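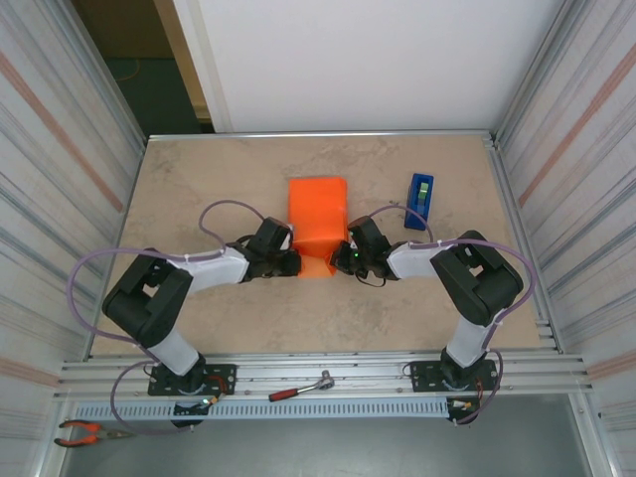 Section 4. Packing small items in the Farel box

The Farel box ships flat and opens into a small carton for desk supplies and refills. Work on a clear, level tabletop. Set the orange box near the center and stand narrow containers, such as the small blue one, off to one side until you need them. Allow 200 mm of free space behind the box.

1. Open the box and press the side creases inward with both hands.
2. Fold the bottom flaps in the order printed on sheet 217.
3. Turn the box upright and check that it stands without rocking.

Note: If a flap springs back, crease it again along the scored line. Do not use tape at this stage.
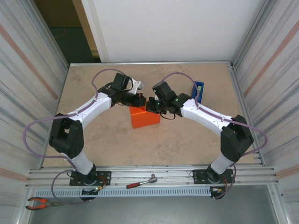
A reader in Lamport writes that the side creases hold better if the box is left folded overnight before filling. We have found the same with heavier stock — an hour is enough for the standard size.

4. Place the heaviest item first, flat side down.
5. Put soft plastic items in last and leave the lid open until they are seated.

Caution: Do not force thin molded plastic under the lid. It can crease. Replacement lids are listed under part 713 in the Trunddale catalog. 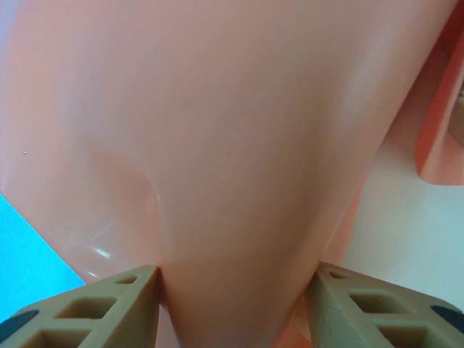 Fig. 4-3. Pink plastic item, close view. Note the curved crease.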